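We use cookies to remember your preferences. Accept | Manage settings

Against the Drawer
By Gillespie Geddes
June

Every spring somebody tells me that my garden would be easier if my tools had a home. They usually mean a drawer. My sister-in-law means the Rostis, a plastic cabinet she bought for 78 dollars and talks about as if it had raised her children.

I have my doubts. I have owned two of these things, and both ended up as places where a trowel went in March and came out in September. The catalogs like to show them shut, with a pot of something on top. Notport's spring catalog runs to 122 pages, and I couldn't find one open drawer with dirt in it.

The theory is that small tools get lost because they have nowhere to go. Mine get lost because I put them down to pull a weed and then the phone rings. A drawer does nothing about that. It only helps if I walk back across the yard, with mud on my hands, and grab a little handle. I won't. I doubt you will either, past the second week.
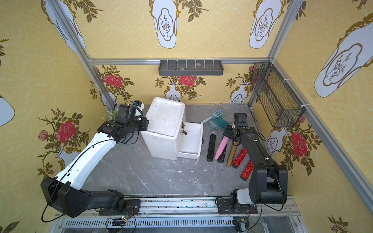
A small white cabinet with its lower drawer out, and a hand rake and green glove beside it.

Look at the top of that cabinet. It's scuffed and a bit dirty, and I like it better for that, but a flat top is where the whole system falls apart. Give people a flat surface at a handy height and they will set things on it. The drawer becomes storage for whatever you didn't want to look at, and the top becomes the real shelf.

Then there's the glove problem. A hand rake has tines, and tines catch on everything. Toss one in with a pair of gloves and you'll spend your morning picking cloth off metal. Ait Ali, the hardware store near me, sells a divider kit for this, so now you need a thing to organize the thing.

What I use is a bucket, plus 24 nails in a board by the back door. The bucket comes with me. The board holds whatever I can't stand to have in the bucket. It looks terrible, and rain gets at the bottom row. My neighbor swears by her Zokinov tool caddy, and fine, she does find her pruners faster than I do. She also found them faster before she bought it.

If you already own a cabinet, keep seed packets in it. Mice willing, they'll do all right in there. I'd still leave the rake on a nail.

Contact | Copyright Gillespie Geddes | Back to top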